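Section 4: Running the Table Demo on an Open Day

This is the part of the guide we have the most fun with. The set-up in Sections 1 to 3 gets the Tallura standing and talking to its controller. Section 4 gets it in front of people, and people love it! We wrote these steps after the November open day at Drandley, where the line for the tabletop demo went out past the coat racks and kids kept going back to the end of it to watch again.

Before you open the doors

1. Switch on the controller and let both arms finish their homing move. Keep the table clear while they do this.

CAUTION: Stay outside the floor tape during homing. The arms swing wider here than at any time in the demo.

2. Run the finger check from the Hands menu. Each finger opens and closes in turn. Stop and see Section 6 if one of them lags behind the others.

3. Wipe the tabletop with a dry cloth. A sprayed cleaner leaves streaks that show up badly under hall lighting.

4. Set out the objects. Put the plate in the middle, then place the mug and the toys within easy reach of the hands. You don't need to measure anything. Small changes from one run to the next make for a better show, and visitors notice when you shuffle things between turns.

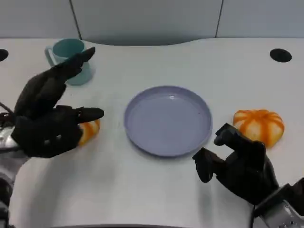

5. Load the table program. On the current release that's program 3453. If your controller still lists 3657, you have the two-table version made for Prastham, and you should pick "single table" on the screen that follows.

6. Do one full run with no audience. Keep your hand near the stop button the whole time.

NOTE: Bright, low sun through a window can throw off the head camera. At Drandley we had to pull the blinds at about 2 in the afternoon, and everything was fine after that.

During the demo

7. Tell visitors what the robot is going to try before you press Start. A group that knows what to look for will lean in and watch the fingers (and you'll get wonderful questions).

8. Press Start, then step to the side so that people in the back can see.

9. If an object gets dropped, press Pause and wait for the amber light before you reach in. Put the object back on the table, step out and press Resume. Don't be embarrassed by a drop! Some of our best conversations started with one, and a crowd will cheer twice as loud for the second try.

CAUTION: Never hand an object straight to the robot while a program is running, even if a visitor asks you to.

10. Give the hands a rest after 16 runs. Park the arms, leave the power on and use the break for questions.

NOTE: Visitors will ask to shake hands with it. The table program has no handshake move. The greeting program in Section 5 does, and it needs a second operator.

Closing up

11. Choose Park from the main menu. Wait for both arms to settle before you switch off at the controller.

12. Pack the toys and tableware in the padded Mäkelä case. The mug goes in last, on top.

13. Write down anything odd in the run log while you still remember it. "Left thumb slow after lunch" is plenty.

Reader comments

Marjatta Koivisto: We used this section for our school visit and it went really well. Could you say in step 6 how long a full run takes? I had the next class waiting in the hallway and had to guess.

Csaba Boros: Marjatta, ours vary a lot depending on where the toys are. I leave a good gap between groups and let people talk. Also, thank you for the note on blinds, we lost half a morning to that!

Marjatta Koivisto: Thanks, will do the same next time. The kids want the greeting program now, so I'm off to find a second operator.

Tallura User Guide | Contact the demo team | Back to top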